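Teleop Operators Wanted - Bench Cell Restart, Ploston Site

Posted 29th October. Short contract, paid hourly. Start as soon as you're cleared.

We need people to run two-arm cells at Ploston and we need them pretty quick. Four openings, day shift, 21 hours a week to begin with. More hours later if the cells stay up, no promise on that yet.

Read this next part before you apply please. Cell 2 was shut down after a gripper fault. The right arm was unplugging an adapter from a power strip, a job it had done plenty of times, and the grip force limit did not hold. Gripper kept closing. The adapter housing cracked and pieces went across the table. Operator hit the stop, arm took longer to quit than it should have. No injuries. The strip was not live, thank goodness, but the task sheet didn't say it had to be dead, and that part is on us.

What we found so far: a force setting that went back to default after a software update in June, and a stop button wired so it only cut one arm at a time. Second one is fixed. First one is patched and we want it watched by humans for a good long while before we trust it. That's the job.
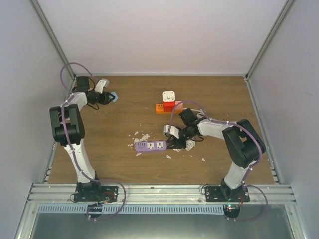 So you'd be working with power strips, plugs, adapters, cords. Plugging in, unplugging, moving things from one side to the other, passing between the two arms. Same thing over and over with small changes. Some people like it and some quit by lunch.

What you'll do

Drive both arms from the operator seat, lead-through handles, no coding
Do the checklist before every run. All of it, every time, even when you're behind
Call a stop whenever something looks off. You will not get in trouble for a stop. Ever
Write up each stop in plain words, what the arm was doing, what you had your hands on
Check gripper fingers for chips and cable loops for rubbing at start and end of shift
Clear the table with the arms powered down and locked out. Not paused. Locked out

What we're looking for

Steady hands and patience
Okay sitting for long stretches, breaks every 40 minutes
Can write a clear paragraph
Comfortable telling a supervisor "no, I'm not running that"
18 or older, able to work on site

Nice to have: any time spent around machine tools, warehouse equipment, a repair bench. Lockout training is great but we'll teach it. Gaming experience, sure, put it down, it doesnt count for as much as people think.

Not a fit if you want to work remote. Also not a fit if you worked on the Cell 2 review for Haltberg, they are doing the outside check and we have to keep that separate.

Training is 40 hours, paid at the full rate. First part is all safety, you don't touch an arm until it's signed off. After that you shadow on Cell 1, then run with someone next to you. Safety glasses are required at the cell from now on, we supply them, prescription inserts too but those take a while to come so tell us early. Closed shoes. No lanyards, no loose sleeves, long hair tied back.

Cell 2 stays locked until Haltberg signs the report. If that slips, the people we hire work Cell 1 on split shifts and the hours still get paid.

To apply: send a resume or just a list of jobs you've had, plus a few lines about a time you stopped work becuase something wasn't right. Any job, kitchen, farm, whatever. We read that part first. Use the form on the Ploston jobs page and choose "bench operator", not "technician", the technician listing is old and goes to the wrong inbox.

Openings close when they're filled. If you applied in June you need to apply again, sorry, the duties have changed and so has the training.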